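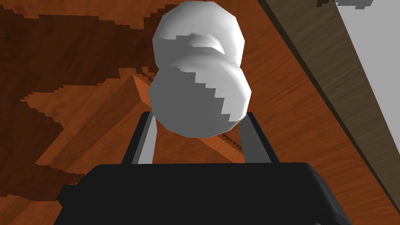
図1 手首視点、把持中(シミュレーション)

# 共用工房アーム 通電前・動作前点検表(コメント付き)

対象:作業台2の卓上アーム一式とグリッパー、および手元PCのシミュレーション環境
点検者:Rajitha Weerasinghe
時期:3月、夜の部(19時開始、終了は聞かないでほしい)
判定:○ 良/△ 条件付き/× 不可/― 対象外

前回の点検表は全項目に○が付いていて、コメント欄が真っ白だった。あれほど不安になる書類もないので、今回は○にもなるべく何か書く。

## A. 作業場所

- [x] A-1 アームの可動範囲に工具・飲み物・人の手がない ○
 マグカップ1個を撤去。持ち主は名乗り出ていない。流しに置いた。
- [x] A-2 台の固定クランプに緩みがない ○
 手前側が4分の1回転ほど締まった。「緩みがない」と言えるのは締めたあとの話である。
- [ ] A-3 可動範囲を示す床テープが読める △
 奥側の角が剥がれている。糊の跡で位置は分かるが、糊の跡を安全表示と呼ぶ度胸はない。貼り直すこと。
- [x] A-4 消火器までの通路が空いている ○
 誰かの自転車のホイールを移動。
- [x] A-5 照明 ○
 蛍光灯が一度ちらついたが、その後は落ち着いている。

## B. 電源・配線

- [x] B-1 非常停止ボタンを押すとモーター電源が落ちる ○
 3回押して3回とも落ちた。アームは力が抜けて台に寝る。寝る先に物を置かないこと。
- [x] B-2 非常停止ボタンが操作者の手の届く位置にある ○
 前はモニターの裏にあった。非常時にモニターを持ち上げる手順は採用しない。
- [ ] B-3 電源ユニットの通気が確保されている △
 Praltachの電源ユニット、吸気側に綿ぼこり。掃除機をかけたが奥に残っている。次回カバーを外す。
- [x] B-4 ケーブルに被覆の傷、無理な曲げがない ○
 手首の根元だけ、全開に振ると少し突っ張る。ソフト側で角度を制限済み(D-2参照)。
- [ ] B-5 コネクタに抜け止めがある ×
 グリッパー側のコネクタがマスキングテープで留まっていた。テープには「仮」と書いてあり、その字がもう薄い。Hedumの抜け止め付きに交換するまで、実機のグリッパーには通電禁止。

## C. グリッパー(実機、電源を切って確認)

- [x] C-1 左右の指にがたつきがない ○
 右の根元に手で分かるか分からないか程度の遊び。記録だけしておく。
- [x] C-2 指先に欠け、ささくれがない ○
 やすりをかけ直した。私の親指が検査器具である。
- [ ] C-3 ねじに緩み止めの印がある △
 印はある。ただし印が合っていないねじが1本。締めて印を引き直した。古い印を消し忘れたので、今は印が二つある。赤が新しいほう。
- [x] C-4 指を手で開閉して引っかかりがない ○
- [ ] C-5 把持力の上限設定が記録と一致する ―
 B-5が×のため未実施。

## D. ソフトウェアの制限値

- [x] D-1 起動時の速度が低速モードになっている ○
 低速モードで約2分かかる動作を全部見届けた。お茶が冷めた。
- [x] D-2 手首の角度制限が有効 ○
 制限の外を指令すると、エラーを出して止まる。エラー文は「だめです」。書いたのは私だが、もう少し何か言うべきだった。
- [x] D-3 通信が途切れたときに停止する ○
 LANケーブルを抜いて確認。抜くのは点検者だけにすること。前回は通りがかりの人が善意で抜いた。
- [x] D-4 ログが保存されている ○
 保存先の残り容量が少ない。Jayasingheフォルダの中身の半分は昔の練習データと思われる。消してよいか本人に確認中。
- [ ] D-5 設定ファイルの版が台帳と一致する ×
 台帳のほうが古い。実機は正しい。台帳を直す係は私なので、この×は私に付いたものと理解している。

## E. シミュレーションでの把持確認

実機で掴ませる前に、画面の中で一度掴ませる規則になっている。面倒という声は毎回あるが、画面の中では指を挟まない。

- [x] E-1 対象物が左右の指の間に収まっている ○
 図1の白いもの。丸が二つくっついた形で、落花生と呼ぶ人と雪だるまと呼ぶ人がいる。点検表では「白い対象物」に統一する。食べ物の名前で呼ぶと、夜の部の集中力が落ちる。
- [x] E-2 指先が左右とも対象物に当たっている ○
 両側とも下のふくらみに当たっている。くびれを狙ったつもりの人は、狙いと結果を見比べておくこと。
- [x] E-3 手首視点の表示が出る ○
 手前にグリッパーの黒い本体、背後に木目の台。影の縁が階段状にギザギザしているのは、影の解像度を下げた設定のまま。見た目の苦情は受け付けるが、×にはしない。
- [ ] E-4 把持したまま上昇し、所定位置で放す △
 静止画では判定できない。連続動作を1,000ステップ分記録し、途中の落下がないかを見る。今夜は記録の途中でPCが更新を始めたため、やり直し。更新の自動実行は切った。
- [ ] E-5 摩擦係数の値に根拠がある ×
 設定ファイルの注釈に「いい感じの値」とある。根拠とは認めない。実物の指先と対象物で測り直すこと。
- [x] E-6 台の周囲の部材が衝突判定の対象に入っている ○
 斜めに走る明るい色の木の縁も、右側の濃い色の板も登録を確認。以前は縁だけ素通りする設定で、指が縁をすり抜けていた。あれを実機でやると、すり抜けずに折れる。

## F. 人の側

- [x] F-1 袖・紐・長い髪がまとめてある ○
 パーカーの紐は中に入れる。結ぶだけでは不可。
- [x] F-2 保護めがね ○
 傷だらけのものを1本廃棄。目は守れるが前が見えなかった。
- [x] F-3 通電中は二人以上いる ○
- [ ] F-4 声かけの手順が守られている △
 「入れます」と言ってから入れること。入れてから「入れました」と言うのは報告であって、声かけではない。

## 是正事項

| 項目 | 内容 | 状態 |
|---|---|---|
| A-3 | 床テープ貼り直し | テープは棚にある。やる気は棚にない |
| B-3 | 電源ユニット清掃 | 次回 |
| B-5 | グリッパー側コネクタ交換 | 部品待ち |
| C-5 | 把持力上限の確認 | B-5のあと |
| D-5 | 台帳更新 | 今夜中(Weerasinghe) |
| E-4 | 連続動作の記録やり直し | Lenier機が空き次第 |
| E-5 | 摩擦の測定 | 担当未定 |
| F-4 | 声かけ手順の掲示 | 紙を印刷済み |

## 総合判定

条件付き。シミュレーションと、グリッパーを外した状態での低速動作のみ可。B-5とC-5が○になるまで、実機で物を掴まないこと。「ちょっとだけ」も掴むうちに入る。

追記:マグカップの持ち主が判明した。私だった。A-1の記載はそのまま残す。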